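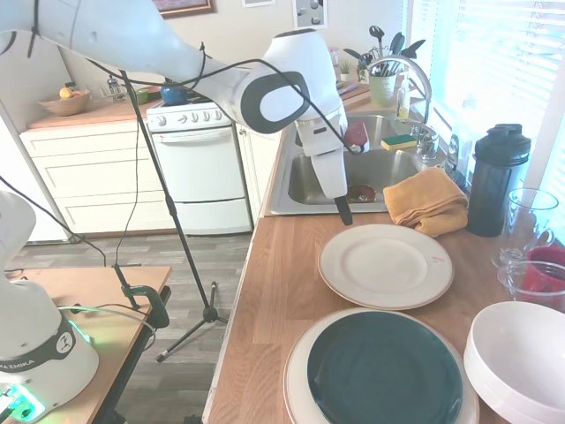

Double sink with sponge on the rear ledge

Drovport Household Words

A word list of everyday household terms with plain definitions, alternative names and usage notes. Kept as a set of tab-separated files.

What is in it

The list has 545 entries. Of these, 479 have a full definition and at least one usage sentence. The rest have a headword and a short gloss only, and are marked "stub" in the status column.

Entries are grouped by the part of the house where the word is mostly used: kitchen, laundry, bathroom, bedroom, hallway, shed and so on. There are 11 groups. A word that belongs in more than one place is filed under the first group in alphabetical order, with the others listed in the see_also column.

Files

words.tsv – the main list
variants.tsv – regional and older names, linked by entry number
groups.tsv – group codes and their full names
CHANGES.txt – what changed in each version

All files are UTF-8 with Unix line endings. There is one header row in each. Empty cells are left empty, so please don't fill them with "n/a" if you send a change.

Columns in words.tsv

id – entry number, never reused
headword – lower case unless it is a proper name
group – code from groups.tsv
definition – one sentence, no full stop
usage – one sentence, with full stop
see_also – entry numbers separated by semicolons
status – full or stub
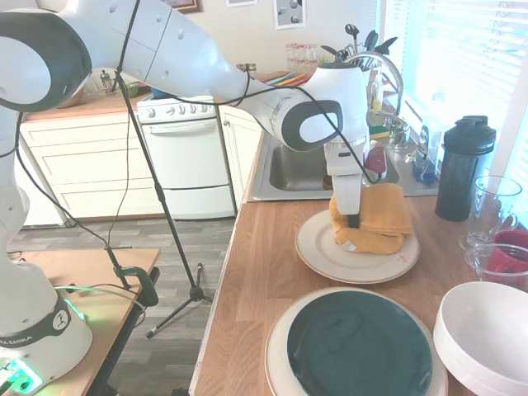 Definitions are written for adult learners of English, so they avoid words that are harder than the headword. "Colander" is explained as a bowl with holes for letting water out of food, and "draining board" as the sloped part beside a sink where washed things are left to dry. Where British and American names differ, the British one is the headword and the American one goes in variants.tsv.

Where the words came from

Mayu Shibata collected the first set from her evening classes in Drovport, mainly from words that learners asked about. Tetsuya Nakajima added the shed and laundry groups and wrote most of the usage sentences. Regional names came from readers in Fatska and Flarkside, who filled in a paper form in February. The forms were typed up by hand and spelling was left as written, even where two people spelled the same word differently.

Known problems

The shed group is thin, and it has more stubs than the others.
"Tea towel" and "dishcloth" are treated as separate things. Several Flarkside readers use them for the same thing, and this is only noted in variants.tsv.
Brand names used as ordinary words have been left out for now.
Pronunciation is not covered.

Version

This is version 2. Entry numbers from version 1 still work, but the group codes were changed, so anything that reads the group column will need updating. The Kubo flashcard importer reads both versions.

Licence

Free to copy, change and print for any use, including paid classes. A credit to the Drovport word list is welcome but you don't have to give one.

Corrections

Send the entry number, the old text and the new text. Changes to more than one entry are easier to deal with as a single edited file.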